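07/07/2019 – fleece notebook, wash and card room

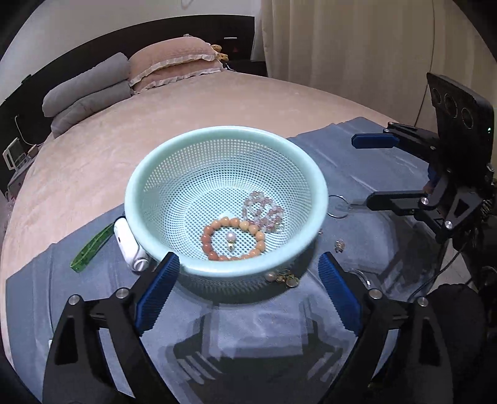
Carried on with the Stasus fleeces. Two left from the January delivery that were never properly sorted, so those came first. Skirted both on the mesh table. The brown one was better than the label suggested: even staple, not much guard hair in the blanket, some hay along the neck. The fawn one has a lot of fine dust right down at the skin and a patch of second cuts over the shoulder. Picked out what I could and bagged the rest as seconds.

Weights after skirting. Brown blanket, 718 g. Fawn blanket, 700 g. Neck and leg from both went in one sack without weighing, for felting.

Wash. Used the low-suds liquid again, two soaks and two rinses for the brown. Water in the first soak went the color of strong tea, second was pale. I kept my hands out of it apart from pushing the net bags under. The fawn needed a third soak, and the tips are still dirty. I don't want to keep going on it. Last time I did that with a fawn fleece I ended up with a soft mat at one end of the bag and had to throw it out.

Let the rinse water match the soak water for temperature. This is on the wall already but the person before me left the rinse tub filled from the cold tap, so I'm writing it here too.

Spun both bags out and laid them on the racks. The rack by the window dries faster on the left side. Turn the fleece at midday if you are in.

Carding. The Banddale lot was dry so I ran a test batt on the drum carder. First pass was bad. Lots of little neps, and the fiber was wrapping on the small drum and staying there. Things I changed, in order:

- Opened the locks by hand first, both ends. Helped a bit.
- Slowed the crank right down. Helped more.
- Fed much thinner, so I could see the tray through the fiber. This was the main thing.
- Light mist of water on the fiber before the second pass. Static nearly gone.

Second batt was good enough to spin from. There are still neps but they are the kind that were in the fleece to start with – weak tips breaking off. No amount of carding will fix those. If we get Banddale fleece again I'd want to do the snap test on a few locks before we agree to take it.

The gap between the drums was a little wide on the crank side. Reset it with the card strip we keep in the drawer. Please put the strip back in the drawer and not in the tool box, I looked for it for half the morning.

Spinning sample. Made 29 yards of two-ply from the second Banddale batt on the Coşkun wheel. Short draw, fairly high twist in the singles. On the bobbin it looked thin and hard, but it opened up after a soak and a few snaps over the hands. Hung it without a weight. It's a nice yarn, a bit heavy for its thickness like all of our alpaca, and it will grow if anyone knits a sweater from it. Better for a scarf or a cowl. I'd like to try the same batt with some sheep's wool carded in, maybe one part wool to four parts alpaca, to give it some spring. The white Stokel wool would do, there's most of a bag on the top shelf.

The wheel is squeaking again at the treadle hinge. Oiled it, squeak came back within the hour. I think the leather is worn on one side. It still spins fine. Will cut a new piece when I find the thick leather.

Moths: checked the traps, one moth in the trap by the door, none in the others. Moved the open bags off the floor anyway and clipped them shut. The Stokel bag had a split along the bottom seam, now inside a second bag.

Still to do:

- Fawn fleece: feel the tips when dry, decide whether to cut them off or send the whole thing to felting.
- Card a blended batt, Banddale with Stokel, and weigh both fibers before they go in so the ratio is written down this time.
- Swatch the two-ply. Wash the swatch, hang it overnight, measure before and after.
- New labels for the sample skeins. The old ones smudge when they get damp and I can't read two of the January ones at all.
- More net bags. One zipper has gone and the one with the green tag has a hole in the corner.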